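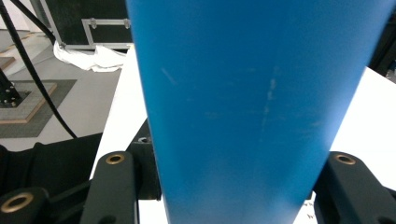
Plando Tabletop Set: README

Plando is a collection of short clips of ordinary household things being handled on a white tabletop. Most of the things are plastic and many are blue. The set was put together at the Levari workroom and is kept in one folder per session.

Contents

There are 1802 clips in total. Of these, 1503 have a written note giving the item, its color and any wear worth knowing about. The rest have a file number only. Each session folder also has a plain text list of the items used in it.

Surfaces

The tabletop is white and so is the upright board. The board has been used a good deal and was not repainted for this set. It has reddish-brown streaks and a smaller brownish smudge, plus some grayish blotches.

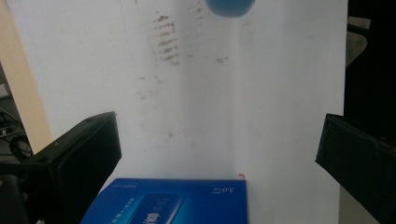
Marks like these are not labeled as objects. If you are sorting clips by color, check that a stain has not been picked up as an item. Light across the board is uneven and we did not correct for it.

Items

Blue plastic items include a bottle with a pale gray cap. In the notes, "bottle" means the bottle with its cap on. A cap by itself is listed as "cap". Scuffs and scratches are noted when they are easy to see, under "wear". Shades of blue are not split any further, so light and dark both go down as "blue".

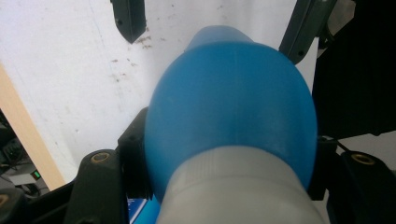
Known problems

Session 2 has more than 100 clips with no item list. The Clistora copy of the set uses the old folder names, so match by file number when comparing the two.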